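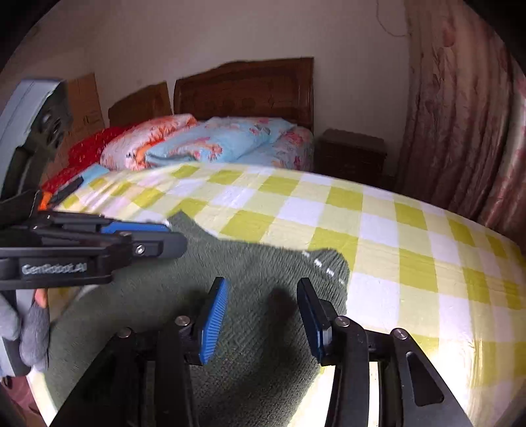 Readers of the previous entry have asked whether a heavy knit must be laid out flat at all, and one, writing under the name Majumder, maintains that a quick fold over the forearm is sufficient and that the bed is best left to people who sleep in it. The objection is a fair one. A forearm fold takes very little time and serves well enough for a garment that will be worn again the next morning. It is less suitable for a sweater that will remain in a drawer until November.

The practice in this household is to use the bed. It offers the largest clear surface available, it stands at a comfortable height, and a checked sheet has the further advantage of showing at a glance whether a hem is straight. Quilts and blankets are moved up toward the headboard before any sweater is brought out. The Skundska folding table purchased for the purpose measured 70 centimeters across and could not accommodate both sleeves. It has been reassigned to the hallway, where it holds the mail.

Sleeves are dealt with first. Each one is brought across the body at the shoulder and turned down, so that the cuff points toward the hem. On a two-color sweater the dark cuff will then rest against the pale panel. The author has not experienced any transfer of color in storage, but places a sheet of plain tissue between the two as a matter of routine. Loose strands are left alone at this stage and drawn through to the inside later with a blunt needle. They should not be cut.

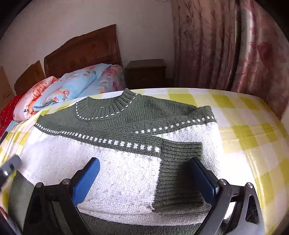 Green and white sweater on the bed, with one sleeve brought across the body.

Once the second sleeve is in position, the sides are turned in and the hem is brought up to the collar in a single movement. Sweaters with a ribbed mock neck are stored with the collar uppermost - a habit acquired after one winter in which several collars emerged from the drawer permanently creased.

Water temperature was also raised in the comments. The care leaflet kept in this house calls for 30 degrees, and the washing machine, an elderly Hastari, offers nothing between cold and 60. Cold is therefore used. Drying takes place on a rack by the window and may require the better part of two days in damp weather.

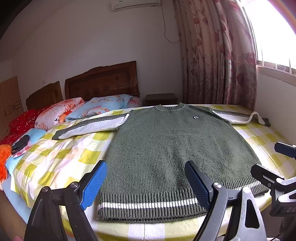
Fuzzy ribbed knits call for some additional patience. The surface pills where it rubs, and a hem band that has begun to curl should be smoothed by hand before folding. Pressing with an iron flattens the rib and has been discontinued here. Cuffs that have rolled over on themselves are turned back to their full length, and the sleeves are given a final check for symmetry.

The stack is limited to 6 sweaters per drawer. Items that exceed this number are set aside for the winter clothing collection at Boralbridge, which accepts clean knitwear in the mornings only.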